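Robot Equipment Planning, Unit 4
Budgeting for a small data collection project
Lecturer: Vratislav Vávra
Handout version 27/06/2020

Read before the seminar. Please bring your own draft budget, also if it is not finished.

1. Start from the task, then the catalog

Many student budgets begin with the robot arm, because the arm has the biggest price. I ask you to begin with the question of what data you need and who will collect it. In the Halliday project the first plan had two arms and one operator station. After Elspeth Buchanan went through the task list, the group saw that most of the tasks could be recorded by people with hand-held grippers, and the arms could be ordered one budget year later.

2. Three kinds of cost

Purchase cost. It is paid once. Here belong grippers, cameras, computers and cases.
Running cost. It comes back every month: wages of the operators, room, storage of the data, replacement pads and cables.
Hidden cost. It is usually missing from the first draft. Typical items are training hours, shipping of broken parts, and time for calibration when a marker is changed.

In your table, keep these in separate columns. Do not mix them in one sum until the last line.

3. Worked case: Bimadlow

The Bimadlow group had a limit of 2000 per operator set, without tax. Their supplier, Grodum, offered the fingers and the pads separately. The group ordered 7 sets and paid 263 per set for spare parts, with 100 more for each carrying bag with straps. Compute the total for bags and spare parts, and say if you would buy the same for all sets.

4. Counting by pairs

For two-handed work, one operator needs two grippers, and each of them carries its own markers. So the unit in your table must be the pair.

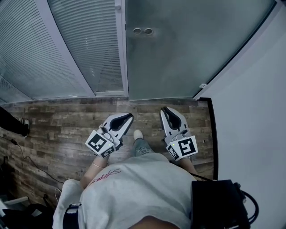

The second supplier, Drorska, wrote its prices per piece, and two students last November compared them with pair prices from Grodum. The difference looked very good for Drorska, and it was a mistake. Always write the unit next to the price.

Cables deserve their own line too. Write down length, type of plug and number of spares.

5. For the seminar

Prepare one page with your table and a short note on which item you would cut first if the budget becomes smaller. Late drafts go to Elspeth Buchanan by e-mail.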